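Search this site
Go

How to clear a cluttered table before tea
By Latrice Greenberg, January

My table does three jobs: desk, post tray and the place where everything from my bag gets dumped.
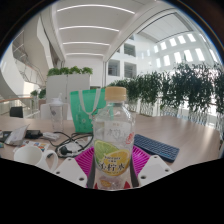

I used to tidy it by shuffling the lot to one end, so by the next evening I was back where I began (and still couldn't find my charger!). Then my friend Kobina Bawa showed me how he does his, and I've pretty much copied him ever since. It takes me roughly 31 minutes if I don't stop to read the post.

1. Drinks first. Mugs go to the sink, and so does the shaker cup – take the lid off straight away and rinse it, or you'll regret it when you next open it. A water bottle with some left in can go in the fridge, cap screwed on tight. If it's finished, rinse it and pop it in the recycling.

2. Now the cables. Unplug everything at the wall before you start pulling, then find one end and work back from there. I loop each one loosely round my hand and fasten it with a bit of garden wire. Adapters stay with their own cable. Phone chargers live in the drawer, and I'm very strict about that one.

3. Open the envelopes. All of them, even the dull ones! Bills get clipped to the fridge, anything with a date goes on the calendar and the empties go out. Cards I like get propped on the shelf for a month.

4. Use your tote bag. Hang it off the back of a chair and drop in whatever belongs in another room, then do one trip round the house. Hang the bag by the front door when you're done.

5. Keyboard last. Turn it upside down over the bin and give it a gentle shake (toast crumbs, mostly, in my case), then wipe the table with a damp cloth and let it dry before you put anything back.

If you've got a textured mat, wash it in the sink with washing-up liquid and an old toothbrush, going along the grooves.

Next time I'll have a go at the drawer.

Get new posts by email. Enter your address and press Subscribe. You can unsubscribe whenever you like.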